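Gallery - wrist view grasping, January round

Quick page so people stop asking for the link. Notes from our grasping work at Indeck, mostly what the wrist camera gets to look at when the gripper goes in for something thin and shiny. More words than pictures at the moment, sorry, Filipa is still sorting the rest.

The question: can a policy that only sees through the wrist camera learn to line up on narrow metal parts, no overhead view, no depth. Teresa Godinho wrote the first version, Afonso Brandão did most of the rewriting. Training set is 636 demonstrations, all teleoperated, all in our lab at Bettencourt. Held-out objects kept in a seperate drawer and not touched until testing.

Short answer, it works better than we thought on metal and worse than we thought on clear plastic.

What we changed

Crop. Old version threw away the bottom of the image to save compute. Bad idea, that's where the fingertips are. Put it back and the sideways misses dropped off straight away.

Exposure. Locked it. Auto exposure was hunting every time a bright highlight came into view and the policy seemed to read that as movement.

Labels. Tiago Carrilho went back through the demos and marked the moment of closing by hand. Dull work, took him most of the month, worth every hour.

History. 3 past images instead of one. Tried 7, no gain and slower.

Numbers, for those who want them

Nearly 93 percent of grasps held on the metal set, final version. Held means lifted and still there when the arm stops. Plastic we'll report when we trust the figure. Martim Prata is rerunning those with a different colour of backing sheet, the first lot had glare all over it.

Baseline was the Cirnent planner with its stock settings. Not a totally fair fight, it wants a depth camera and we didn't give it one. Favourable to us, so read it that way. Full table in the write up.

The pictures

Knurled metal bar, white surfaces either side. Fingers coming up from below with the bar in the gap, closer to the right one. The diamond pattern up top is the sort of texture the policy likes - sharp, regular, easy to follow. Smooth metal with a hard highlight on it is the sort it doesn't.

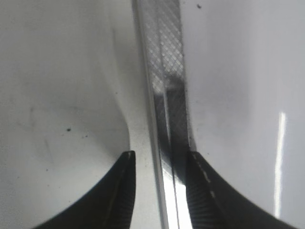

Still to do

Plastic reruns (Martim). Wider fingers, the Wolico set, once the mounting plate is recut to the right centre distance. Saliency maps, Afonso has a script that half works. Would like to know how much of the result is texture and how much is just the edge of the part, so there's a batch of plain rods coming with no pattern on them at all.

Code goes up after Filipa Arruda has cleaned out the hard coded paths. Please dont ask for the raw demos yet, the naming is a mess and half the folders are called test.

Questions to Teresa, mornings are best.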